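The ship that stayed for the winter

The patrol boat has been sitting off our breakwater since February, and I have now reached the stage of having opinions about its paintwork.

For anyone who doesn't live in Birken, the short version goes like this. Two governments disagree about who owns the water on the far side of the headland. One of them has a navy, the other has a coast guard with ambitions, and we have a harbor that sits more or less between them. The Drarkatar came in one evening a little after 6 p.m., dropped anchor, and announced over the radio that it was there for our reassurance. I have never felt so reassured in my life. I didn't sleep until four.

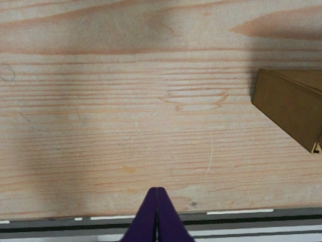

My knowledge of naval matters used to stop at knowing which end goes first. Now I can tell you that the Drarkatar is 77 meters long, that it runs its generators all night, and that it has a gun on the front under a gray canvas cover. The cover came off once, in March. The whole town went down to the seawall to look at it, which I'm told is the opposite of what you're supposed to do. A man selling fried dough did very well. After an hour the crew put the cover back on and we all went home, slightly let down and a little ashamed of being let down.

The ferry to Punotby has been the real casualty. It used to take 2 hours. Now it has to go the long way, outside the exclusion line, and it takes more than 3 if the sea is behaving. The line itself is drawn on a notice taped up in the ticket office, and somebody has redrawn it in ballpoint at least twice. I asked which version was correct and was told to ask the ferry. I asked on the ferry and was told to ask the ship.

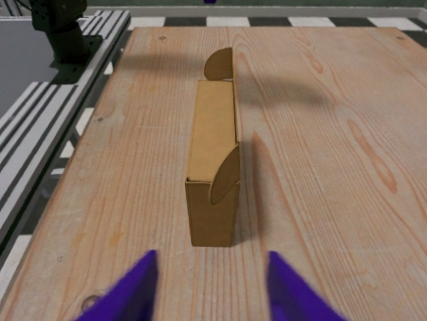
You can, as it happens, ask the ship. Anyone with a marine radio can hear them politely turning boats around. The fishing crews have worked out a whole etiquette. You get hailed, you say good morning, you explain that your engine is slow and your hearing is bad, and you finish pulling up your nets while they repeat themselves. So far everybody has been very patient. I worry about the day somebody on one side or the other is tired, or new, or has had a bad phone call from home.

The other government has sent a boat too, for balance. It's called the Ji and it's smaller, and it shows up most mornings on the horizon, goes back and forth a few times, and leaves. My neighbor's kids have decided they're on its side. I think they just feel sorry for it.
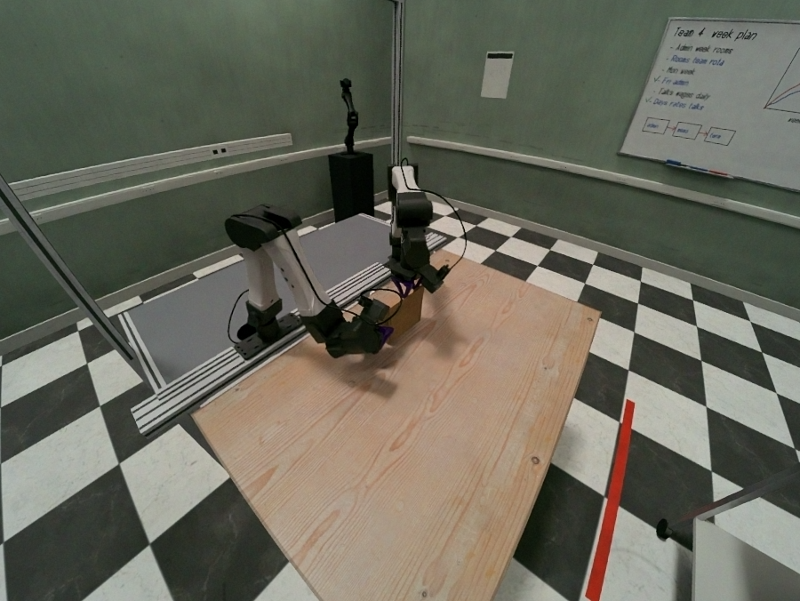

The papers in the capital describe all this as a standoff, and they run a map with arrows on it. The arrows are enormous. One of them goes straight through my kitchen. A cousin called to ask if we were being evacuated, and I had to explain that I was on hold with the water company about something completely different.

I don't want to be too breezy about it. There are 4 families on my street with someone in uniform, and they don't go down to the seawall. They buy their bread and go home, and the rest of us have learned to change the subject when they come into the shop – usually to the weather, sometimes to the ferry, which is at least a complaint we can all share.

Talks are supposed to start again next month, in a hotel a long way from any water. Meanwhile the Drarkatar has asked the harbor office about renting a mooring on the inside of the breakwater, and the harbor office has sent it the same form everyone gets, including the page about keeping noise down after 10 p.m.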